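Recording pushing demos for a tabletop robot

I've been collecting block-pushing demos on our Kodormont arm since October, and I've thrown away enough bad ones to have opinions! So this is how I run a session now.

First, pick the pushing tool and leave it alone. I use a plain rod pointing down at the board. If you swap it halfway through, start a new set, and put the rod length in the notes file.

Next, scatter the blocks. I drop them from a low height and only fix the ones that land on their side or roll off. My early layouts were way too tidy (I kept lining things up without noticing), and the policy got hopeless as soon as a block sat at an odd angle.
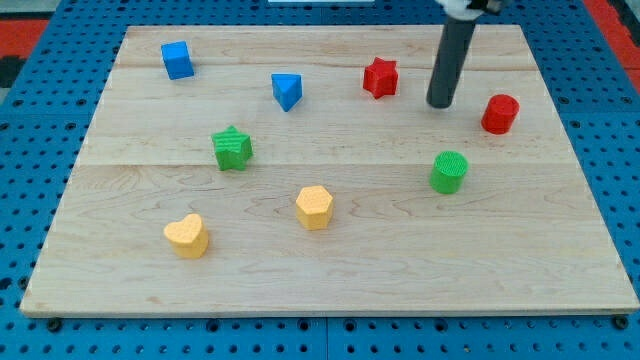 Now write the instruction before you touch the controller. "Push the green star to the red cylinder" is fine, and so is "move the yellow heart left a bit." Mix up your wording, but name both color and shape whenever two blocks share one or the other - otherwise the text could mean either block and the demo teaches the wrong thing.

Then drive. Go slower than feels natural, come in behind the block, and lift clear before you change direction. If you bump a neighbor, keep going and nudge your way back. Those messy recoveries are worth having, and I wish I'd kept more of mine.

Stop recording 2 seconds after the last contact. I reshuffle the whole board every 100 demos, with small random moves in between.

When you're done, play everything back at double speed and delete anything where the text and the motion disagree. My last set, Flosberg, started at 614 demos and lost 59 that way. Do the playback the same day if you can, while you still remember what you meant to do.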